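Mastlow Household Measures Project: Progress Report to the Driner Fund

9 June 2026
By Omprakash Mishra, Project Lead

Filed under: Grants and Reporting / Food and Home

1. Purpose of this report

This report covers the second reporting period of the Mastlow Household Measures Project, supported by the Driner Fund under its small grants line. It describes the work completed since the first report, the changes made to the original plan, the state of the budget, and the work that remains. The financial statement has been sent separately on the Fund's own form.

The project collects and tests the everyday measures that home cooks in Mastlow and Jaltari use for dry foods: rice, lentils, flour, semolina, sugar and salt. Many family recipes in both towns are written or remembered in terms of a particular cup, tin or scoop. When the vessel is lost or replaced, the recipe becomes hard to repeat. The project's aim is to record these recipes in weights that any kitchen can use, while keeping the cook's own wording beside them.

2. Work completed in this period

Recipe collection in Mastlow is finished. The project now holds 418 recipes from the town, all of them entered in the register and checked once against the recording or handwritten original. Collection in Jaltari began later than planned, as described in section 4, and is still under way.

Home visits followed the method set out in the application. The cook prepares the dish in the usual manner. Before each dry ingredient goes into the pot, it is tipped onto a scale and the weight is written down. The cook is not asked to level the measure or to change a habit in any way. Where a cook heaps the cup for rice and fills it only to the brim for lentils, the register shows two different weights under the same household name for the cup.

The second part of the work was the comparison of measures by weight. Each dry food was weighed repeatedly in a given measure, first as one person would fill it and then as another would. Coarse semolina and sugar gave steady results. Flour did not. The weight of a cup of flour depended heavily on whether the bag had been shaken, whether the flour was sifted, and whether the cup was pushed into the bag or filled with a spoon. The register therefore carries a note on filling method for every flour entry, and older entries without such a note have been marked for a return call.

Recipe cards are being prepared from the checked entries. A card gives the name of the dish, the cook's name if permission was given, the ingredients in the cook's words, the same ingredients in grams, and the method. Draft cards were read aloud to the cooks who had supplied the recipes, and several asked for changes. The most common request was that the card say what the dough or batter should feel like, which the first draft had left out. A line for this has been added to the layout.

3. The Kaushik notebooks

The Fund will recall that the Kaushik family offered the loan of nine handwritten kitchen notebooks. These have been received, copied and returned. They are written in three hands and contain many recipes for large gatherings, with quantities given by the tin. The family no longer has the tin. By comparing festival recipes with smaller versions of the same dishes elsewhere in the notebooks, the project has arrived at a working figure for its capacity in rice. The figure will be shown on the cards as an estimate until a second source is found.

Some pages are damaged by oil and cannot be read in full. Missing quantities have been left blank on the cards. The family has asked to see the final text before it is printed, and this has been agreed in writing.

4. Changes to the plan

Jaltari visits were postponed at the request of the host families, as the first dates fell during the wheat harvest. The visits were moved to a later month and the project's hired vehicle was released for the weeks in between, so that no cost was incurred.

The application proposed a printed conversion chart for general use. After the flour results, the project no longer considers a single chart to be sound. It proposes to print a short table for rice, lentils, sugar and salt only, with a separate page of advice on weighing flour. The Fund's approval for this change is requested.

The planned audio archive will go ahead, but in a reduced form. A number of cooks were content to have their recipes recorded in writing and preferred that their voices not be kept. Their recordings have been deleted after transcription, as the consent form provides.

5. Budget

Spending is within the approved total. Travel is below the planned level because of the postponed visits and will rise in the next period. Printing has not yet been charged. The cost of kitchen scales was higher than expected, as two models tried early in the project gave poor readings at small weights and had to be replaced. The project asks to move 2000 from the travel line to the equipment line to cover this. No increase in the total grant is sought.

6. Scoops and cups

The cards will advise readers to keep one scoop or cup for dry foods and to weigh its contents once for each food they cook often. Color can help members of a household agree on which measure is meant.
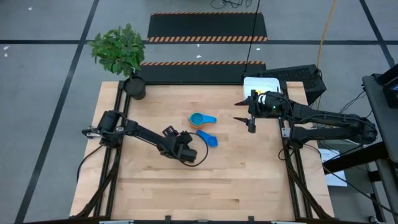
Two blue scoop-shaped cups with handles on a wooden tabletop.
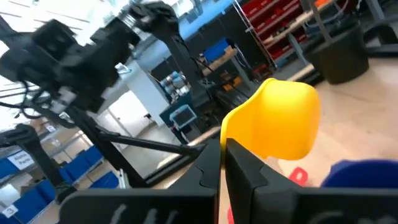
7. Work remaining

The following work is planned for the final period:

- Complete the Jaltari home visits and enter the results in the register.
- Make return calls to cooks whose flour entries lack a filling note.
- Bring the combined register to its target of 609 recipes.
- Send proofs of the cards to all named cooks and to the Kaushik family.
- Print the cards and place sets in the libraries at Mastlow and Jaltari.

The main risk to the schedule is the time needed for proofs. Many cooks prefer to hear the text read to them in person, and a visit for this purpose takes most of a morning. Additional reading days have been set aside in both towns.

The project requests a decision on the two changes described in sections 4 and 5 before the print order is placed.

Submitted on behalf of the project by Omprakash Mishra.

Related items

Mastlow Household Measures Project: First Progress Report
Reading Old Kitchen Notebooks: Notes for Families
Driner Fund Small Grants: Reporting Form and Guidance
Jaltari Home Visits: Information for Host Families
Consent and Recordings: Project Policy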